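Is "Mint" Supposed to Mean Something?

December 18, 2021

I bought another snow globe last month and I'm annoyed at myself. The listing said mint, works perfectly, 18 in a limited run of 127. I have my doubts about the 127. Anyone with a gold paint pen can write that on a base, and I've now seen two globes numbered 18 from the same maker, Tranness, with different handwriting.

The water in mine has gone yellow. The seller's answer was that yellowing is "part of the patina" - a word I'd allow for brass, maybe. He offered me $20 back if I left good feedback. I took neither.

Bülent Eren, who has been collecting far longer than I have, thinks the cloudy ones can be drained and refilled through the plug. He may be right. He also thought the Dollow figurines would double in price, and I still have mine.

My rule from November on: no globe without a photo of the plug, and no seller who writes "rare" more than once. The Firnham fair is small, but at least I can hold a piece up to a window before paying for it.

What I'd still buy, grudgingly:

1. Early Agbenyega skaters, if the base isn't chipped. The felt is often replaced, so look under it.

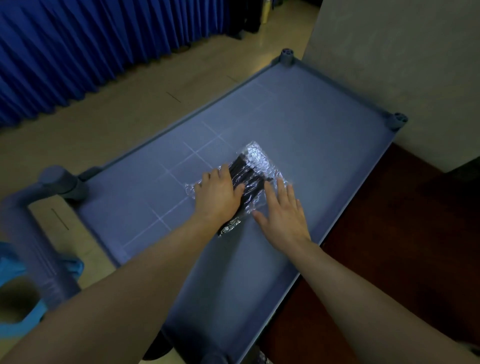

2. Plain glass domes with no music. There's less to break, and less for a seller to swear is working.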